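Bronditz Technical Institute
@bronditz_institute
Thread · May 2, 2018

1/ The Institute has today published its equipment plan for the robotics teaching and research laboratory at Ollivby. This thread sets out what we intend to buy, what we do not intend to buy, and how the money will be divided. The full plan may be requested from the Procurement Office.

2/ The plan covers the purchase of one further two-armed robot with hands, to work alongside the one already in use at Ollivby. A second unit was first requested by the laboratory in 2016 and deferred twice. Funds were approved in April.

3/ Suppliers are asked to note that this is a purchase and will not be a lease. We considered leasing at length. The yearly charge was attractive in the first year and much less so by the third, and the terms offered did not allow our own staff to open the arm housings for repair.

4/ Two product lines meet our basic needs on paper: the Obura and the Nelura. Neither has been chosen. Both suppliers have been sent the same list of questions and the same closing date for replies.

5/ The questions are as follows. What is the price of a replacement finger, and of a complete hand? How long is delivery of each? Which parts may be fitted by the customer without loss of warranty? For how many years will spare parts be held after the model is withdrawn?

6/ We ask about hands first. In our repair records for the past two years, hands and their cables take up more of the budget than every other part of the robot together. A low purchase price with costly hands will not be scored as a low price.

7/ Scoring will be made on the full cost over the expected life of the machine. Bids that quote the robot alone, with the controller, stand or software licence listed as "optional", will be returned for correction. We regret that this was necessary on the last occasion.

8/ Training for staff must be included in the bid. We require 2 days on site at Ollivby, for up to 18 members of staff and research students. Travel by the trainer is to be covered by the supplier.

9/ A number of departments have asked whether the new unit could be shared between buildings. It could not. Moving the robot means unbolting it, moving it and checking it again from the beginning, and the floor in the main building has not been approved for the load. Departments may book time at Ollivby in the usual way.

10/ On room costs. The laboratory will need one additional power circuit, a second table and a longer run of curtain. These are small works and will be paid for by Estates. They do not come out of the equipment budget and should not appear in any bid.

11/ On test pieces. The line for boards, pegs, gears and blocks is 800 pounds for the year. Some colleagues felt this was high for small plastic parts. Pieces go missing, edges wear, and a worn peg no longer gives a fair test of fit. The line stands.

12/ Boards will continue to be made in our own workshop where possible. Drawings are kept by the laboratory and may be copied by partner colleges at no charge. We ask only that changes to the drawings be sent back to us so that results can be compared.

13/ Both suppliers will be invited to show their machines on our own board, using our own parts, with our staff present. Films supplied by the manufacturer will not be accepted in place of this. Each supplier will have one morning to set up and one afternoon for the trial.

14/ The trial tasks will be of the kind done at Ollivby every week: picking up small pegs, standing cylinders upright, and handling parts of different widths. Suppliers will receive the drawings beforehand, but not the order of the tasks.

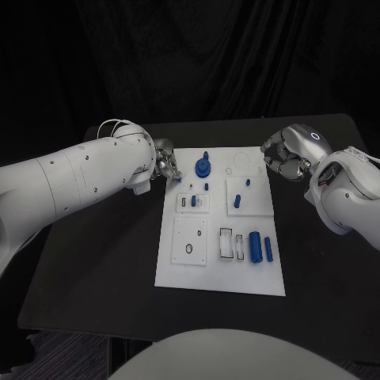
Board work at the Ollivby laboratory, with gear, pegs and cylinders in blue.

15/ Marks in the trial will be given for care as well as for speed. A hand that completes the task quickly but marks the board, or drops parts on the floor, will lose points. The marking sheet will be sent to both suppliers with the drawings.

16/ Heads of department have asked about the effect on other purchases. The replacement of the milling machine is not affected. The planned order of desktop printers has been put back to the next financial year, and departments concerned have been informed in writing.

17/ A reserve has been set aside for repairs in the first year outside warranty. If it is not spent it will return to the general equipment fund. It may not be used for accessories, additional software or travel.

18/ We received 22 written comments on the draft plan and thank all who replied. The most frequent request was for more evening access to the existing robot. This is a staffing matter and has been passed to the head of the laboratory for an answer.

19/ A smaller number of comments asked why a second-hand unit was not considered. It was. The units offered to us came without a service history, and in one case without the controller. The Institute does not rule out used equipment for future purchases of a simpler kind.

20/ Questions from suppliers should be sent to the Procurement Office in writing. Questions and answers will be shared with both suppliers. Please do not contact laboratory staff directly while bids are open, as they are not able to reply.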